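In praise of the small red basket
Opinion | 2018-07-30 | by Mutua Biwott

I have owned three storage systems in my life and the best of them, by miles, is a plastic shopping basket. A little red one with a handle! I bought mine at the market in Tralstead after years of boxes with lids, and I've been boring my friends about it ever since.

A lidded box asks you to stop, kneel, unclip, and remember what you put in it. A basket just sits on the floor and takes whatever you've got.
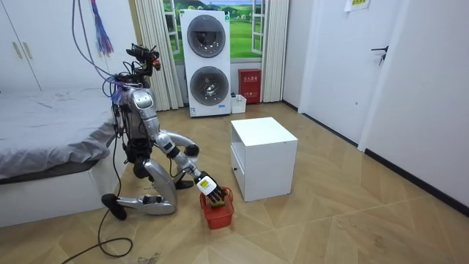

Red basket, bedroom floor, a short way from the white cabinet.

My flat is the sort where the washing machine lives within sight of the pillow, so things are forever travelling a few steps and then stopping. Socks, a library book, the onions I put down when the phone rang. With a basket they at least stop in the same place, and you can see them through the holes (I can't overstate how good the holes are).
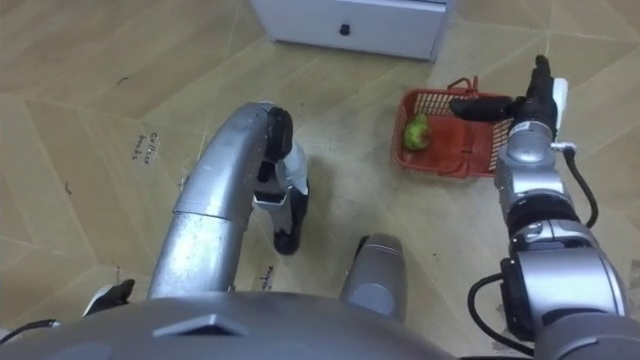

I know the floor has a bad name. Tidy people want everything up on a shelf, and I did try it in January, with a set of Rinder wall racks that I never once reached up to. The floor is where I drop things, so the floor is where the basket goes, and when it's full I pick it up and walk round the flat handing everything back.

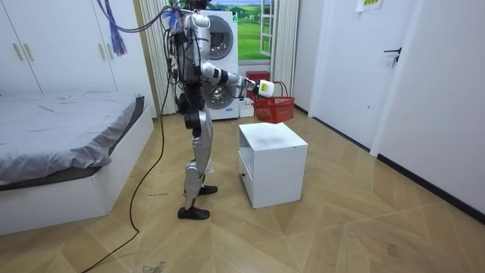
Ramalho wrote in after my last piece to say that a basket is only a pile with a handle on it, and that a proper drawer would cure me in a week. I have a drawer, Ramalho! It has 40 batteries in it and a bicycle bell.

The handle is what makes it work, though. You can hook it over your wrist, carry a mug in the other hand and still get the door open with an elbow, and I'd like to see anyone do that with a drawer.
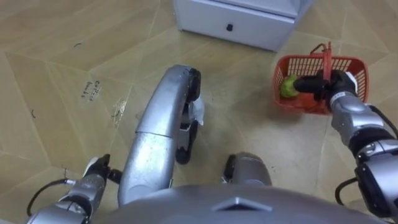
MORE IN: HOME & HABITS

If you do buy one, go shallow. Deep baskets grow a bottom layer, and mine once kept a lemon down there until it was as hard as a golf ball. Red is best, as you won't trip over it in the dark half as often. Mine has a twin now, for vegetables.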